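Vidach cell, pre-session inspection – demonstration collection, pick and place
Site: Pudanwood, bench 8
Inspected by: Maja Kołodziej
Date: 9th December
Batch planned: 200 episodes, foam block task

Mark each item Pass, Fail or Open. Write the comment even where the item passes. Open items must be closed before the first recorded episode unless marked otherwise.

SECTION A – ARM AND STOPS

A1. Emergency stop at operator's seat cuts drive power. Pass.
Comment: pressed twice with the arm moving slowly, once with it held at full reach. Reset needs the key, as it should.

A2. Second stop, door side. Pass.
Comment: button is stiff. Works, but I have asked Buzatu for a replacement head.

A3. Speed limit set for teleoperation. Pass.
Comment: limit was still at the value used for replay tests. Put back to the collection setting and saved to the start-up profile.

A4. Cable run from base to wrist free of pinch points. Pass.
Comment: one tie moved away from the elbow. Full rotation both ways without the cable going tight.

A5. Operator outside reach while drives are live. Pass.
Comment: the chair had crept forward again. Floor mark renewed. Resets by hand are done with the drives off, including short ones.

SECTION B – GRIPPER

B1. Finger screws tight. Pass.
Comment: checked with the torque driver, left and right.

B2. Fingers open and close evenly. Pass.
Comment: no drift over 61 cycles. Left finger was slow on the first close after start-up and normal from then on. Watch this on cold mornings.

B3. Closing force suitable for soft items. Open, may run.
Comment: foam recovers its shape after a normal grip. If an operator holds it for long the edge stays dented, and later episodes then show a different object from earlier ones. Swap the block when the dent is visible in the wrist view. Spares are in the Bidevau drawer.

SECTION C – CAMERAS AND LOGGING

C1. Wrist camera lens clean. Pass.
Comment: wiped. Dry cloth only.

C2. Wrist view shows both fingertips when fully open. Pass.
Comment: needed for grasp labelling. If either tip goes out of view, stop and refit the bracket. Do not correct it by cropping afterwards.

C3. Timestamps agree between camera and joint log. Pass.
Comment: the offset is inside tolerance. It was outside it on the previous check, before the logger was restarted.

C4. Disk space. Pass.
Comment: room for 205 episodes at present settings. That leaves very little over. Move the last batch off the machine before lunch.

C5. Failed attempts kept and labelled. Fail, then Pass.
Comment: two operators were deleting dropped picks. The delete key is now disabled in the recording tool. A drop is a valid episode with the label "drop". Only a stop press or a logging fault makes an episode void.

SECTION D – WORK SURFACE AND OBJECTS

D1. Tape lines fixed down. Open, may run.
Comment: the blue tape has a raised, wavy stretch near the right-hand end of the upper line. A finger travelling low could catch it. Press it down now, relay it at the end of the batch. The folded and bent ends on the vertical strips can be trimmed at the same time.

D2. Surface clear of loose parts. Pass.
Comment: scuffs and one small dark mark below the bin. Leave them. Cleaning halfway through a batch changes the background between episodes.

D3. Bin and block in start position. Pass.
Comment: block flat inside the blue bin, close against the right inner wall, with a strip of floor showing at the near end. 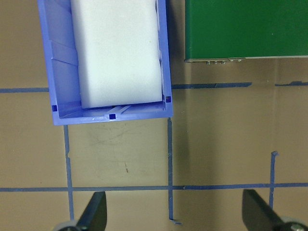 Start positions are to be varied by hand from episode to episode, within the range on the task card. Operators tend to settle into two or three favourite placements after the first hour – check the overview sheet at the break and correct if needed.

D4. Clearance between bin and green panel. Open, may run.
Comment: a strip of bare surface separates them. The row of small metallic pins on the panel's lower edge is exposed. No approach from the right below bin height until a cover is fitted.

SECTION E – RELEASE

Cell released for collection with B3, D1 and D4 open. First five episodes to be played back before the rest are recorded. Any change to lighting, camera bracket or tape after release means a new batch number and a fresh copy of this sheet.

Signed: M. Kołodziej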